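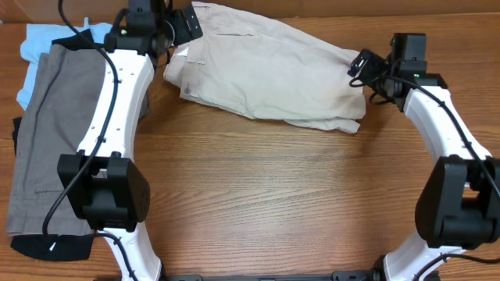
# Session 5: Teaching by hand, teaching by remote

Notes for the Wednesday, May 3, 2023 lecture. They're fuller than the slides, because half of you told me the slides on their own were useless (fair enough). Bring them to the lab, and scribble on them.

## Where we'd got to

Last time Deming Xiao took you through replaying a recorded path, and I think most of you left feeling that robots are pretty easy. They are, as long as nothing moves! A bolt in a jig is in the same place every morning. Trousers aren't. Pick up the same pair twice and you've got two different shapes, and that's why I've built this whole session on clothes folding.

## Two ways to show a robot something

**By hand.** You take hold of the arm itself and push it through the job while it records its own joint angles. The proper name is kinaesthetic teaching. I love it for single-arm work, as you feel the weight and the stiffness, and you very quickly find out where the elbow won't go. With two arms it gets silly. You need a hand on each wrist, you're leaning over the table, and your own sleeves end up in what the cameras see.

**By remote control.** You sit away from the table and move a pair of leader arms (or a headset, or a joystick if you're a very patient person) and the follower arms copy you. Both arms at once, nobody leaning in. The price is that you mostly lose your sense of touch -- you're judging how hard you're pinching a waistband by looking at it.

For folding we use remote control. Look at the khaki pair at the far side of the table: one gripper is at the waistband and the other is over the leg end, where the hem has bunched up. Try getting into that position by pushing two arms about and you'll see why I gave up.

## What gets recorded

For every time step we keep:

- joint positions of both follower arms
- joint positions of both leader arms (these are the *actions*, so please don't mix them up with the line above)
- how far each gripper is open
- the camera views, including the one at the wrist

People always ask why we bother storing leader and follower separately when they're meant to match. They don't quite match! If the follower is pressing on the table, the leader can go a little lower than the follower is able to. That gap is the only trace of pushing we've got, and if you train on follower positions alone you throw it away.

## Folding, as the operator does it

Suqin Shi is by far our best operator, so these are more or less her habits written down:

1. Hands still for a moment before starting, so every episode begins the same way.
2. Get the waistband first. It's thick and holds its shape, whereas a hem slides off wherever it likes.
3. Bring the second gripper in only when the first has settled.
4. Smooth, then fold. Folding over a bunched hem just hides the bunch.
5. If you fluff a grasp, open up, back off and go again. Leave it in the recording.

That last one surprises people. Zixuan Ren and I used to delete every episode with a fumble in it, and we ended up with a robot that folded beautifully until it missed once, and then had no idea what to do with itself. It had never seen anyone recover. Now we keep the fumbles, and only throw out the ones where the operator gave up.

## How many demonstrations?

Annoying answer: it depends how much you change between them. Our first set, Buenaventura, had 184 episodes, nearly all with the same trousers laid the same way, and it was hopeless on anything else. For the coursework you'll record 35 per group. Please vary the garment and the angle it's lying at, and swap operators halfway through.

## For the lab

- Groups and times are on the Skudex page. Bianka Rácz is running the bench in the morning and Ruoxi Liao in the afternoon.
- Check where the cables hang before you take control. A loop that's fine with the arm up can drag across the clothes once you reach out.
- Hands off the table while the leaders are live. I mean it.
- Write down what you *meant* to do in each episode -- one line will do.

## To think about before next week

Could you teach the same fold with one arm and a heavy ruler? I've tried it, and I'd like to hear your guesses before I show you the recording.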